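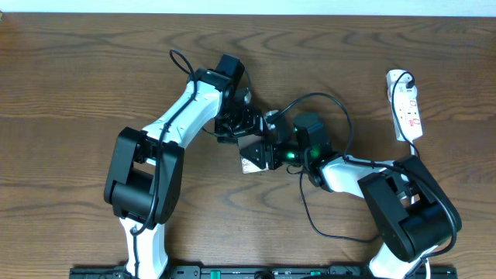
Mesa Curden, da Greltden: a minha opinião depois de dois meses
Por Olga Moreira
Terça-feira, 21 de janeiro de 2025

Antes de começar, peço desculpa por algum erro. O português não é a minha primeira língua e escrevo devagar, com o dicionário ao lado. Mas quando procurei opiniões sobre esta mesa encontrei muito poucas, e quase todas diziam só "bonita" ou "chegou bem". Queria saber mais coisas antes de pagar, por isso escrevo as que eu queria ler.

Comprei a Curden em novembro, na loja Zaugg. O preço era 297 euros. Na página da própria marca estava a 288, mas sem o transporte, e para mim a diferença ficava ao contrário. Quem vive perto do armazém talvez faça melhor negócio lá.

O tampo

É a razão principal para comprar esta mesa, e também a razão por que hesitei. A madeira tem um castanho médio, quente, e os veios fazem ondas compridas ao longo do tampo. Em certas zonas aparecem riscos mais escuros que dão voltas, como quando se mexe café com leite. Na fotografia da loja isto quase não se via. A fotografia mostrava um castanho igual em todo o lado, um pouco triste, e a minha primeira impressão ao desembalar foi de surpresa.

Eu gosto muito. O meu marido diz que é um tampo "com muita conversa", e compreendo o que ele quer dizer. Se a sua sala já tem um chão de madeira com desenho forte, aconselho a pedir uma amostra. A Zaugg envia amostras pequenas, mas uma amostra pequena mostra a cor e não mostra as voltas escuras, que precisam de espaço para se perceber.

A cor muda bastante com a luz. De manhã parece mais clara, com a lâmpada da noite fica mais avermelhada. Comprei duas cadeiras a pensar na cor da noite e de dia elas não combinam tão bem. Foi erro meu.

Ao passar a mão sinto uma superfície lisa. Os cantos não magoam, mas a aresta de baixo estava um pouco áspera num dos lados compridos. Passei uma lixa fina e ficou resolvido em poucos minutos. Por este preço preferia não ter de o fazer.

A montagem

A mesa vem com as pernas separadas. As instruções têm só desenhos, o que para uma estrangeira é uma boa notícia. O desenho número quatro, porém, mostra a travessa virada ao contrário do que os furos permitem. Perdi ali bastante tempo, desmontei, voltei a montar, e no fim segui os furos e esqueci o desenho.

São precisas 2 pessoas. A caixa diz uma, mas o tampo é pesado e virar a mesa sozinha parece-me perigoso para as costas e para o chão. A chave incluída é fraca e dobrou no último parafuso. Usei uma chave da caixa de ferramentas do vizinho e com essa foi fácil. Convém apertar tudo outra vez depois de uma semana de uso.

Onde a pus

Escolhi uma sala com parede clara e com uma pintura grande, abstrata, cheia de pinceladas soltas. Tive algum medo de juntar as duas coisas, a pintura tão alegre e uma madeira com tanto desenho.
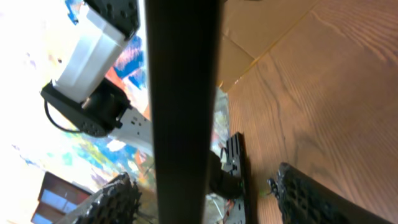
A pintura da sala: azul-cobalto, azul-céu, laranja e amarelo-pálido.

Para mim a combinação resultou. O castanho é quente e vai bem com os laranjas, e o azul ganha mais força. Experimentei primeiro com uma toalha branca por cima, para acalmar, e a sala ficou com um ar de restaurante fechado. Tirei a toalha no mesmo dia. Agora só uso individuais de pano cinzento à hora de comer.

Uma amiga tem a mesma mesa numa cozinha toda branca, e lá o tampo parece mais escuro do que o meu. Digo isto para quem compra pela fotografia: as cores em volta contam muito. A luz forte também conta. Na minha sala, quando ela bate de lado, a pintura fica quase branca numa parte e o tampo mostra todos os veios, e também todo o pó, se não limpei.

O uso de todos os dias

Trabalho nesta mesa, como nesta mesa e às vezes corto tecido em cima dela. Não abana. Isto é para mim o mais importante, porque a mesa anterior, uma Hesex dobrável, tremia quando eu escrevia à mão. A Hesex tinha outras qualidades (era leve, fechava-se em segundos, cabia atrás da porta), mas escrever nela era um castigo pequeno e diário.

Com a Curden posso apoiar os dois cotovelos com força e o copo de água do outro lado fica quieto. A altura é boa para mim, que sou de estatura média. Com cadeiras de braços é preciso medir antes, pois a travessa por baixo do tampo tira alguma altura e as minhas cadeiras antigas batiam nela.

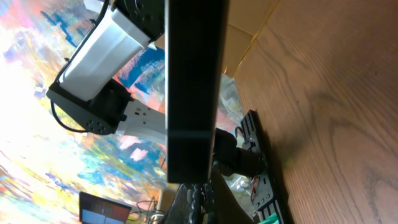
Quanto às manchas, tenho uma experiência boa e uma má. O vinho ficou ali uma noite inteira, depois de um jantar, e saiu com um pano húmido e um pouco de sabão neutro. O chá quente deixou um anel claro. O anel diminuiu com os dias, e hoje só o encontro se baixar a cabeça e procurar contra a luz. Desde então uso sempre uma base. Os riscos das canetas saem bem se a pessoa não espera.

A marca recomenda um óleo próprio, que se vende à parte. Eu ainda não o comprei. Telefonei para o apoio ao cliente a perguntar se era obrigatório para a garantia e a senhora respondeu que não, com simpatia, mas não soube dizer de quanto em quanto tempo se deve pôr. O folheto também não diz. Se alguém que lê isto já usou o óleo, gostava de saber se escurece a madeira.

Entrega e devolução

A entrega atrasou-se alguns dias, com aviso por mensagem. Os homens subiram a caixa até à minha porta, embora eu só tivesse pago até à entrada do prédio, e agradeci com café. A embalagem tinha um canto amassado, e por dentro o cartão era duplo e nada se partiu.

Há 30 dias para devolver, mas a mesa tem de voltar na caixa original. Guardei a caixa encostada no corredor até ao fim do prazo e foi bastante incómodo. A quem mora numa casa pequena, sugiro decidir depressa.

O que me agrada e o que me desagrada

A favor: o desenho da madeira, a firmeza, a facilidade de limpar quase tudo.
Contra: o desenho número quatro das instruções, a chave que dobra, a aresta áspera, o anel do chá.

Comprava outra vez, e provavelmente no mesmo tom. Existe também uma versão mais clara, que vi na loja Zaugg ao lado desta. Os veios notavam-se menos e pareceu-me mais fácil para casas com muitos móveis diferentes. Uma senhora que estava lá ao mesmo tempo levou essa.

Dou quatro estrelas em cinco. Se o anel desaparecer de todo, venho aqui corrigir o texto.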